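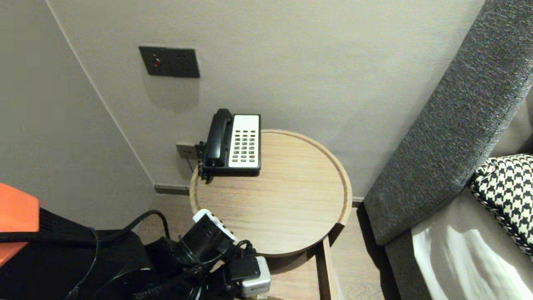 Sunday, notebook, side room

Phone corner first. Went over it before lunch while the others were still at Cotar picking up the lamp.

Round side table stays where it is, between the wall and the sofa. Salma wanted it at the other end, by the window. Tried it on paper, the phone cord won't reach, the jack is low on the wall just left of the phone and that's the only one in here. So the table stays. Fine.

Phone: corded, black handset, coiled cord down the left side over the rim. Dial tone ok at 10. Called Grethe's extension (358), rang, she picked up, could hear her fine, she says I sound like I'm in a bucket. Try a different handset cord? Henao might have one. Label over the keys needs redoing, Ghizlane has the label maker, ask.

Raised rim on the tabletop is a nuisance for wiping, crumbs collect all the way round the inside. Dry brush then damp cloth, not the other way. Did it the other way last time and made paste.

Cables. Still on the floor by the table, power strip and adapters in a heap with the bags. Want them off the floor before anybody vacuums. Options:
- hook and loop ties, we have a bag from Palach, never opened
- a box on the lower shelf, but then the shelf is gone
- leave til Tuesday (no)
Going with ties. Black adapter and the gray one get separate tags so we stop unplugging the wrong thing.

Wall switch panel above the phone: DON'T tape over it, Laurinda asked twice. Tape took paint off at Skavdale and we paid for it.

Break, coffee. Then the wood table.

Tissues. Opened the gold pack, the one with 90 on the label. They're the embossed sort, dotted ovals, soft enough. Question from Benedita was whether they'd do for dusting the wood so we don't have to keep buying cloths. My notes:
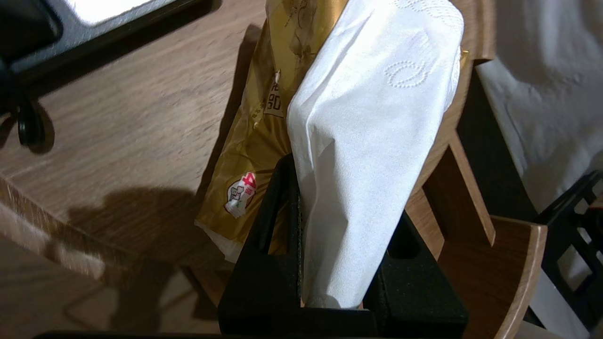 - crumpled works better than folded flat, gets into the grain
- one is plenty for the tabletop, second one for the chair
- curved chair back is awkward, go along the curve and not accross
- leaves a bit of lint if you press hard. Light hand
- no good on anything sticky, use the cloth

So: ok for dust, cloths for everything else. Told Benedita, she's not convinced, wants to see it on the sofa side table too because of the rim. Fair. Will try there after the brush.

Keep the pack on the wood table, people do use them for their noses as well. Opening end toward the chair so you can get at it sitting down.

To do
- ties on cables, tags
- handset cord, ask Henao
- label for phone
- brush for the rim, the 2 inch one, it was in the blue drawer and isnt now
- reorder tissues? Grethe to say, same gold ones if they have them
- baseboard behind the side table, dusty, need 2 people to shift the sofa

Salma has the key til 4.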